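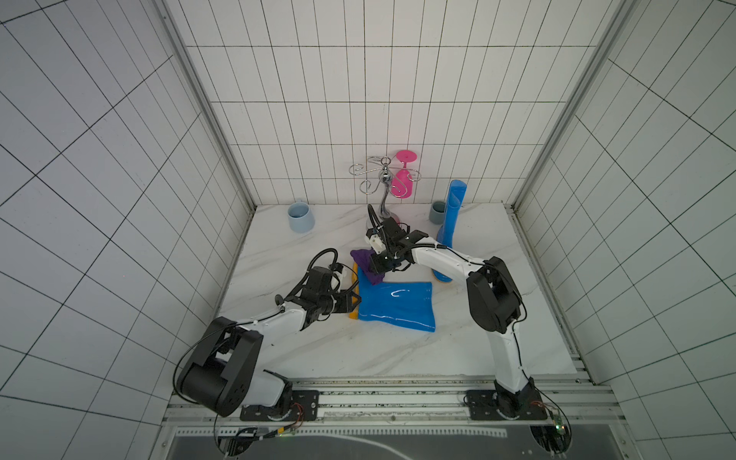
I have been trying to choose a grout colour for 15 weeks. The bathroom in question is small enough that you can brush your teeth, shut the door and regret the window without moving your feet, so I had assumed the decisions would be small too. White square tiles with dark grout lines were what I wanted from the start, on the grounds that dark lines have already given up and so can't disappoint you later. Then my neighbour Irén came round, looked at my sample board and said "a bit butcher's shop", and I lost the whole of October.

She is not wrong, which is the annoying part. Dark lines turn a wall into graph paper. You start noticing whether the tap is centred on a square (mine isn't) and whether the floor is level (let's not). A pale grout hides all this for a year or so, and then goes the colour of weak tea in the one corner you face while sitting down.

The shop in Kurnitz stocks a range by Wurine with names in place of colours. I stood in front of Harbour, Thunder and Old Slate for so long that a man asked me where the sealant was. I told him. I know where everything is now. Old Slate and Thunder are the same grey, by the way, and I will be taking no letters on this.

Guangming, who is doing the actual tiling, has been patient in the manner of someone paid by the day. His advice was to pick whichever one I disliked least at seven in the morning, with the light on and no glasses. I did this with four samples taped over the basin. I disliked them all, but Harbour fell in the sink, so that was one fewer.

There was also the matter of the floor. I had my heart set on real marble until I saw the quote, which came to £1,439 before anybody had lifted a trowel. The marble-patterned stuff was £126. I asked Guangming if people could tell the difference. He said people would be in there for other reasons. 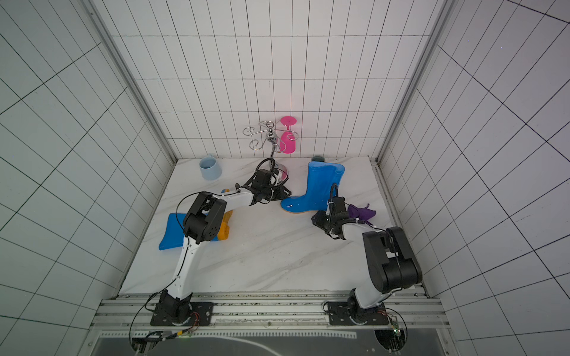
What I ordered in the end

Thunder. Two bags, plus a third because the label told me to allow for waste and I know myself. The marble-patterned floor, with the faint veining, since the bold one looked like a map of somewhere I'd been lost. Plain white squares for the walls, butcher's shop or no.

Irén has been told. She said it would probably be fine once there were towels in. I have since spent two evenings looking at towels, and it seems there are more whites than I was led to believe. Delivery is due before noon, and the old tiles are still on the wall.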